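Search manuals Go
Filed under: Two-arm cells > Set-up > Bin sorting

Section 5: Setting up a bin-sorting task

This section applies to the Takport two-arm bench cell supplied with the Prulell sorting package. It covers the placing of bins, the teaching of pick and place positions, and the first supervised run. Mounting of the arms and connection to the mains are dealt with in Section 3 and must be complete before any step below is attempted.

The work should be carried out by a person who has received the operator briefing. A second person should remain within reach of the stop button during steps 8 to 12.

CAUTION: Both arms can reach the middle of the table. Do not place hands, tools or loose sleeves between the grippers while either arm is enabled.

5.1 Preparing the table

1. Put both arms in the Park position and wait until the control panel reads "Parked".

2. Wipe the tabletop with a dry cloth. Grit beneath a bin will tilt it and affect every position taught afterwards.

3. Place two bins of different colours side by side, with their long sides parallel. The package is supplied with one blue and one red bin. Other colours may be used, provided the colour names are changed under Settings > Bins.

4. Leave a gap of at least 30 mm between the outer bin walls and the edge of the table.

5. Load the sample objects. Objects should stand upright, and tall objects should be kept clear of one another so that the fingers can close without touching a neighbour.

Note: Objects with loose wrapping or flaps may be used. The flap should be turned away from the side on which the gripper will approach.

5.2 Checking the grippers

6. Open and close each gripper from the panel. The fingers should travel smoothly and meet evenly. If they do not, refer to Section 9.

7. Confirm that the gripper cable forms an easy loop at the wrist and is not pulled tight when the wrist is turned fully in either direction. A tight cable is the most common cause of a lost gripper signal, and the Olaniyan service desk will ask about it first.

CAUTION: Do not connect or remove a gripper cable while the arm is powered. The connector may be damaged, and damage of this kind is not covered by the warranty.

5.3 Teaching positions

8. Select Teach, then choose the arm to be taught. Only one arm can be taught at a time.

9. Guide the arm by hand until the fingers are on either side of the object, low enough to hold it steady. Press Save Pick.

10. Raise the arm straight up until the object is clear of the bin rim by at least 40 mm. Press Save Lift. Operators sometimes leave out this position when the bins are shallow - it is nevertheless required, and the task will not start without it.

11. Move to the place position and press Save Place. Where an object is to be set down on the open table, lower it until it only just clears the surface, and let the panel complete the final movement.

12. Repeat for the second arm. If the two paths cross, the panel will show "Shared area" and will ask which arm is to go first.

Note: The cell stores up to 153 positions. When the store is full, older tasks must be exported before new ones can be saved.

5.4 First supervised run

13. Set the speed to 5 per cent and press Run Once.

14. Watch the complete cycle. If a finger touches a bin wall, press Pause, correct the position concerned and begin again from step 13.

15. Raise the speed in small stages. The cell should not be left to run alone until it has completed over 30 cycles without a pause.

Customers moving from the earlier Astura controller should note that saved tasks can be imported, but that lift positions are not carried across and must be taught again - see Appendix B.

Section prepared by Edivaldo Nogueira. Technical check by Abdelkrim Bouzid. Revised in July.

Related sections
Section 3: Mounting and power
Section 6: Naming and exporting tasks
Section 9: Gripper faults and finger wear
Appendix B: Importing from Astura

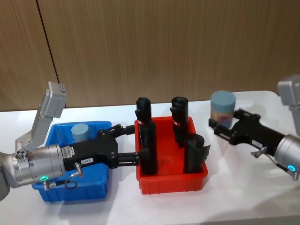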